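The Doll Must Come Apart

By the third week of the Raltelier student program, everyone has an opinion about nesting dolls, and few of those opinions can be printed here. The assignment sounds like something you would hand a toddler to buy ten minutes of quiet. Open the doll, take out what's inside, line everything up, put it all back. Do it with a gripper, until a robot could learn it from you.

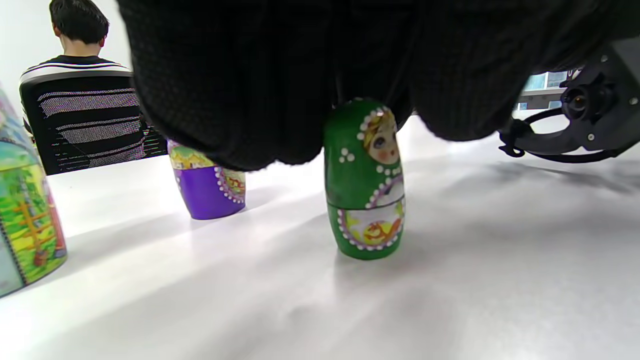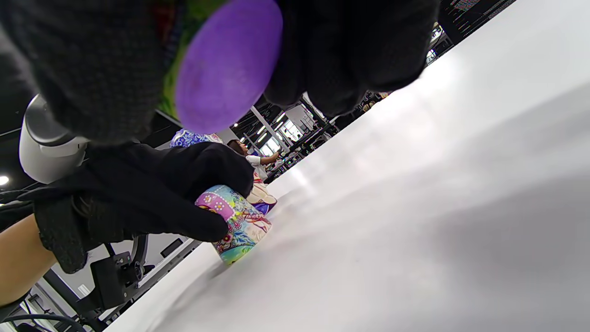

Painted doll or tin, student or machine, everybody gets the same white tables.

Hedvika Brabec, who runs the program, picked the dolls herself. "I wanted an object that makes clever people feel stupid," she told me, cheerfully, while a second-year behind her muttered at a lid. She had 26 applicants for 10 places this August. The ones who got in had written very good essays about the future of work. Now they spend their afternoons trying to close small containers.

The class splits into teams, and the teams have names, which were a mistake. Pirkalura was chosen for sounding like a star. Plovine was a typo that stuck. Jaidee is the one that keeps winning, and the other two have begun to say its name in a certain tone.

Scoring is simple enough to start arguments. A run counts if every piece ends up where it started and nothing touches the floor. Plovine once recorded 17 clean runs in one afternoon, then lost the lot to a rule about faces. The halves of a doll have to line up at the seam, you see, and theirs had all been put back a quarter turn off, so that each little girl gazed over her own shoulder.

"They looked haunted," Brabec said. "I couldn't pass haunted."

I was allowed a try. My first attempt lasted 3 minutes and ended with the doll rolling in a slow, insulting circle. On my second I squeezed too hard and the top half left for the next table, where a student from Pirkalura handed it back without looking up. This is apparently common.

What the students talk about over lunch is friction, mostly, and whose turn it is to re-label the recordings. One of them has started opening jars at home with her eyes shut, for research. Her roommate has asked her to stop. The final is at four o'clock, with a fresh set of dolls still sealed in the box, and Jaidee has asked whether practicing on eggs would be against the rules.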